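The Fold

The planner died again at step 127, and Paraschiva Roman wrote the number on the back of her hand because her notebook was under the laptop.

It was the ninth crash since lunch. All of them had come at the same place in the fold, after the first sleeve and before the second, when Halley was supposed to look at the shirt and decide where its edge was. Halley was the perception module. Ham was the planner. The names had been there when she was hired at Tristix, and the people who picked them had left.

She opened the log and scrolled up. Halley had found a collar, a hem and two sleeves. Then it had found a third sleeve. Ham had been handed a shirt with three sleeves, had searched for a way to fold it, and had kept searching until the watchdog shut it down.

"Three again?" said Zumetti from the other desk.

"Three again."

"Same confidence?"

"Higher."

Zumetti was the company upstairs, and also the man who had started it and given it his name. He rented them the floor and came down most afternoons to sit at the empty desk and eat crackers. He had written control code for packing lines before he went into business, and he still liked to be near a problem.

"Stripes?" he said.

"It's only the striped ones. Plain shirts go through fine."

"Then throw out the striped ones."

"People own striped shirts," Paraschiva said.

She pulled the training list. There were 2,031 recordings in it, each one a person folding something with the hand tool, and Halley had learned everything it knew about cloth from those. She filtered for stripes and got a short list. She filtered again for stripes that ran at a slant to the tool and got a shorter one. She started stepping through it.

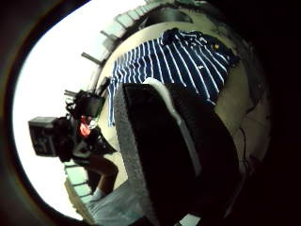

Tristix Quarterly Reader, Issue 8, p. 14

She stopped on a navy polo with thin white stripes. The lens bent them, so that they spread out like the ribs of a fan, and at the lower left the sleeve hung down toward a black bag. The black glove took up most of the near part of the view. Behind the bag stood someone in dark clothes with a video camera up to their face.

She turned on the labels. Halley drew a green line around the collar, which was right. It drew one around the low sleeve and kept going, past the striped edge and onto the bag, and closed the shape there. Then it went back and drew a second shape inside the first, following one white stripe as if the cloth ended at it.

"Come look at this," she said.

Zumetti brought the crackers. He looked for a while.

"It thinks the stripe is a hem," he said.

"It thinks every stripe might be a hem. When they run straight across, it sees a lot of them and gives up on the idea. When they fan out, two of them look like the sides of a sleeve."

"So flatten it. Take the curve out before it looks."

"We do take it out." She opened the preprocessing file to show him, and read down it, and then read down it a second time. The correction was there. It had been written in March, by her, and it ran on everything that came from the live tool. The recordings went through a different loader. That one had a line with the same function call in it, and in front of the line was a comment mark.

Her initials were next to it. So was a note: slow, put back later.

Zumetti read it over her shoulder and had the manners to say nothing. He went back to the other desk.

She took out the comment mark. She wrote a test that would fail if anyone put it back, and she started the training run. The screen gave her a finish time of 180 minutes. The heat in the building would go off before that, so she got her coat.

While she waited she fixed Ham. Whatever Halley told it, a planner should not search forever for a fold that could not exist. She gave it a limit, and a rule that if the sleeve count came back wrong it should ask for another look. It took her most of an hour. The rule was four lines long.

Zumetti went home. She ate what was left of his crackers.

When the run finished she loaded the new weights, laid her own test shirt on the table – green and white, badly faded – and turned it until the stripes ran at a slant. She started the arm. It folded the first sleeve and stopped to look.

The log said: collar, hem, sleeve, sleeve.

Step 127 went by, and then 128. The arm reached for the second sleeve, missed the cuff by the width of a finger, and pinched the air. It opened, moved over, and tried again. This time it caught the cloth.

She typed the commit message and dated the entry in the lab book 4 November 2019. Under it she wrote: grasp offset, left side, look at this tomorrow. Then she turned off the arm and put the shirt back in the drawer, half folded.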